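My husband and I have been married nine years, and for most of that time our idea of a date was whichever couch cushion had fewer crumbs on it. So when my sister offered to keep the kids and I saw that the Massawe Center was holding an open day for couples, I signed us up before he could ask what it was. He asked in the car. I told him there would be lunch.

The place is out past Bisley, up a long gravel drive, and we pulled in a little before ten in the morning. February, gray, my good boots already muddy. I had pictured a circle of folding chairs and somebody with a box of tissues. What we got was a big, warm, noisy building full of people in every stage of being together (one pair had been dating for two months, and the couple ahead of us at the coffee had been married 54 years and were arguing about the creamer!).

You pick your own rooms for the day. We started with the one called Small Chores, where two people do a fiddly job side by side and then talk about who took over. I took over. I always take over, and hearing my husband say so in a perfectly cheerful voice, in front of strangers, made me laugh until I had to sit down.
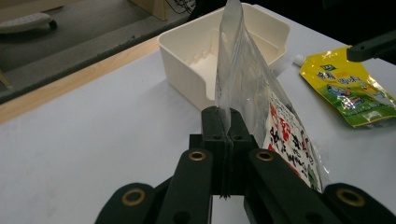

Holding on to a clear plastic bag, Massawe Center open day.

After that came the talk by Elibariki Masanja, which I would have driven twice as far for. He has a soft voice and he doesn't hurry. His subject was the first ten minutes after you both get home, and how much of the evening gets decided right there by the door. He asked us to think about what we said first the night before. Mine was "did you move the laundry." My husband's was "hey" to the dog. We have been doing better since, and the dog has been very understanding.

Lunch was soup and good bread from Wendico, and I went back for seconds. They seat you away from your partner on purpose, which I dreaded and then loved. I sat with a woman who got engaged at nineteen and a man who met his wife through a wrong number, and we traded stories so long that somebody had to come and clear around us.

The afternoon was the Girnatine cards. It's a deck of 86 questions that the center has put together over the years, and you draw one at a time and both answer. Some are easy (what did you think my apartment smelled like?) and some are really not. We drew one about what we'd stopped asking each other. He said I used to ask him to read to me. I had completely forgotten! When we were broke and living over the dry cleaner he read me a whole mystery novel, doing all the voices, badly.
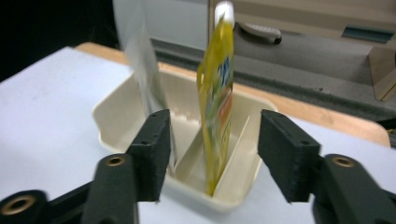

Ctibor Trnka told our table that he and his wife had drawn the same card last year and she couldn't come up with anything, and then at two in the morning she woke him up with a list. "Give it a night," he said. "We still weren't done at breakfast."

So we gave it a night, and he was right, though ours came out over pancakes. If you're thinking of going, wear shoes you don't care about and get there early, as the Small Chores room fills up fast. You can take the cards home on loan, too. Ours are on the kitchen windowsill and we're doing one after the kids are down, most nights. He's also on chapter four of a new mystery. The voices have not improved.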